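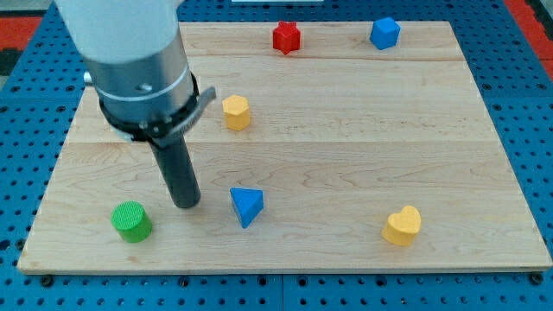 4. Moving a save file to Valitz

Valitz can carry on a game begun in the older release, Skelon. The menu calls this a one-click transfer. Allow for more clicks than that, and read the section through before you start.

4.1 Before you begin

Finish any quest marked in red. Red quests do not carry over, whatever the loading screen tells you.
Sell or store anything you are fond of. Items kept in the town vault have a better record of arriving than items in the backpack.
Free up 3000 MB on the drive. The installer asks for less and then stops partway.

4.2 Transfer

1. Close both games and the Flotum launcher. Closing the window leaves it running, so quit from the tray icon.
2. Copy the Skelon save folder to another drive.
3. Open Flotum, choose Library, then Valitz, then Bring a save across.
4. Pick the slot. Slots are listed by date, and the newest is supposed to be at the top. Check the hero's level before you confirm.
5. Wait. The bar sits at 13 per cent for several minutes on most machines. Do not press Cancel at this stage.
6. When "All done" appears, load the save and walk to the vault.

Note: "All done" means the file was copied. It does not mean the file was read properly. Count your gold.

Caution: Error 1335 is described in the official help as "rare". If you get it, put back your copy from step 2 and start again with cloud saving switched off. Repairing the save from inside the launcher has yet to work for us.

4.3 Kneževič map pack

Owners of the Kneževič maps must install them again after the transfer. The "detect my maps" button may find them. We would not wait for it.

Section checked by Tariq Hashmi against patch 4. Later patches claim to fix the progress bar.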